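Gatora Review Group – Minutes
Date: 2019-02-24
Place: Bilbridge workshop, upstairs room
Present: Dario Morelli (chair), Iona Baird, Nikola Obradović, Thomas Guerra
Apologies: Rebecca Caruso (comments sent in writing)

1. Minutes of the January meeting
Approved with one correction. The rental quote under item 4 was for the full kit, not for the grippers alone.

2. Worov hand-held gripper kit
The kit on trial is the two-hand version, with a pair of hand-held grippers, mounting plates, cabling and the recording software. Dario said the group had to decide whether to buy, extend the trial or send the kit back. The trial price is held until the end of the current term.

Nikola reported on the bench work. All sessions so far have used the pole fixture on the gray tabletop, with one operator working both grippers. He logged 1208 recordings, of which 919 were kept after checking. Most of the rejected ones were lost to tracking dropouts, and the rest were operator errors in the first week. He regards the kept recordings as good enough to train on.

Cabling remains the main complaint. The grippers are wired, and the operator has to mind where the cables lie when the hands cross or change sides. Nikola asked Worov for longer leads and was told they are in preparation. No date was given.
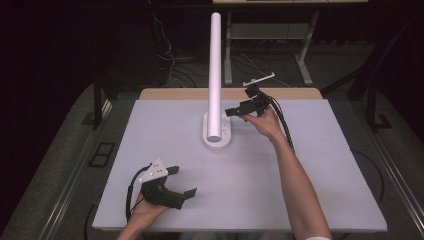
Iona felt that the weight mattered more than the cables. After a long session her wrists were sore, and she would not want anyone to work more than an hour without a break. She asked whether Worov sells a lighter handle. Thomas had seen one on the price list, sold separately, but had not asked for a sample.

Rebecca's written comments were read out. She supports buying on two conditions: that the software license covers both of our sites, and that spare fingers can be ordered singly. She also pointed out that the manual does not cover calibration after a gripper has been dropped, and wants this in writing from the supplier.

3. Comparison with Khondokar
Thomas summarized the Khondokar offer. It is a service – their people come in, record the tasks and hand over the data. Setup is quicker, but we would not own the equipment, and any change to a task means a new order. Iona asked about turnaround. Thomas was quoted 116 hours from the end of recording to delivery of checked data, which the group found slow for small jobs.

Dario asked for both offers to be put on the same basis before a decision, with support and spares included.

4. Decisions
Worov trial to be extended by one month. No order to be placed yet.
Hour limit on gripper sessions to apply at once.

5. Actions
Nikola – write to Worov on lead length, license terms and calibration after a drop.
Thomas – request a sample of the lighter handle; revise the cost comparison.
Iona – draft the session limit for the bench instructions.

6. Other business
Nikola needs the bench key returned after evening sessions. The next meeting will be set when Worov has replied.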